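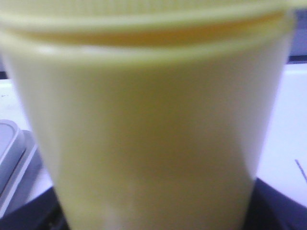

**Delegation applications for the December conference - position papers and country preferences**

**pendance_mod**
Sun 9 August

Applications for the December delegation are open. We have 20 seats. You need to send in three things: the form, your top five country choices, and a sample position paper on any topic a General Assembly committee could take up. Word limit on the paper is 993, title excluded. Don't ask me why it isn't 1,000, the online form cuts off there.

Concetta Negri is reading the papers again this year. Post questions in this thread so I don't have to answer the same one by email.

---

**tallgrass_9**

Do footnotes count toward the limit? Last year they didn't.

---

**pendance_mod**

They count. The form can't tell the difference.

---

**Mallura_east**

Then people are going to drop their sources to save words. I read papers for our club one year and the uncited ones were very hard to judge. Someone writes that a country "has long supported" a treaty and you have no idea if they looked it up.

---

**orrin.k**

> Then people are going to drop their sources to save words.

You can cite in the sentence. "In its statement to the Sixth Committee" is six words and tells the reader where to look. Real delegations don't hand out footnoted papers either.

---

**Mallura_east**

Real delegations have a foreign ministry behind them. We have students with a library card. I'd rather see the sources.

---

**orrin.k**

Fine, but the limit is the limit. Write a shorter paper.

---

**chareonsuk_h**

Question about country choices. I want to put down a small island state first. I was told at the spring meeting that the big missions are what the readers want to see and that asking for a small one looks timid. Is that right?

---

**pendance_mod**

No. The preference list isn't scored. Concetta sees the papers without the lists attached.

---

**tallgrass_9**

I had a small state two years ago and it was a lot of work. You sit on the same committees with one partner or none, and every bloc wants your signature by lunch on the first day. The big ones have more speaking time in practice, even if the rules say otherwise.

---

**dv_flestano**

I'd disagree on the speaking time. The chair goes down the list. If you get your placard up early you speak early. What the big countries get is people walking over to their table during the unmoderated caucus, and that can eat the whole session.

Also, is there still a briefing at a permanent mission on the first day? That was the best part for me. We got to ask about how instructions come in from the capital and who decides when there aren't any.

---

**pendance_mod**

We've asked two missions. One hasn't replied and the other said to write again in the fall. I won't promise it.

---

**orrin.k**

What does the fee cover?

---

**pendance_mod**

$300 covers registration and the shared room. Train and meals are on you. If the fee is a problem, tick the box at the bottom of the form. The box goes to me only and not to the reader.

---

**chareonsuk_h**

Thanks. Does the sample paper have to be from the country I put first?

---

**pendance_mod**

Any country, any topic. Just say at the top which one it is - we got 9 last time that never named the country at all.

---

**Mallura_east**

Could we at least get the footnote thing changed for next year? A separate box for sources would do it.

---

**pendance_mod**

I'll ask. For this round, sources count.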